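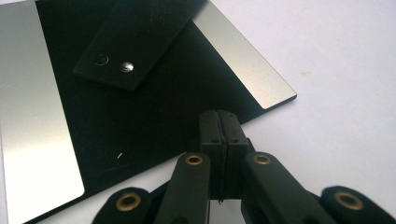

Matte black between two strips of brushed silver: a square plate on a white tabletop, with a black bar resting across it.

Small plates, big pleasures

Lutz Brinkmann owns 437 flat things. He would like it known that they are all different, and after a Tuesday afternoon in his workroom at Skeltness I am ready to swear to it. Squares, ovals, long thin panels, discs no wider than a biscuit – he keeps them upright in old record crates, with a sheet of tissue between each one, and he can find any of them in the time it takes to boil a kettle.

What they share is a finish worth looking at. Lutz spent most of his working life at Kubiak, polishing covers and trim for other people's products, and he still can't walk past a lift door without tilting his head. "You have to move," he told me, bobbing from side to side like a boxer. "Stand still and it's grey. Move and it's alive!"

He's right, of course. Brushed silver is a wonderful show-off. The light slides over it in one long, soft fade, pale at one end and nearly white at the other, and the smallest turn of the plate sends the whole thing running back the other way. Put a band of matte black beside it and the effect doubles. The black drinks everything up, the silver throws it all back, and the line where they meet looks sharp enough to cut paper.

Black has its troubles too. It shows every speck of lint in the county, and Lutz goes through soft paintbrushes at a terrible rate. He won't use sprays. A dry brush first, then a cotton cloth folded into a pad, always working along the grain of the metal and never in circles. Edges come last (a bevel collects more fluff than you'd believe).

His friend Girish Rana prefers things with a bit of wear. Girish collects bars, brackets and handles, the plainer the better, and he likes them scuffed. He handed me one black bar after another and made me shut my eyes and feel for the holes. The squared ends are his favourite part. "A clean cut," he said, with real tenderness, and put the last one back in its drawer.

The two of them are getting ready for the Jiltley fair in June, where they'll share a table for the first time. The plan is to lay Girish's bars over Lutz's plates, dark on dark, so that visitors have to come in close to see where one surface stops and the other starts. They have tried five arrangements so far and argued happily over all of them. When I left, Lutz was holding a plate up to the window and Girish was telling him to turn it the other way.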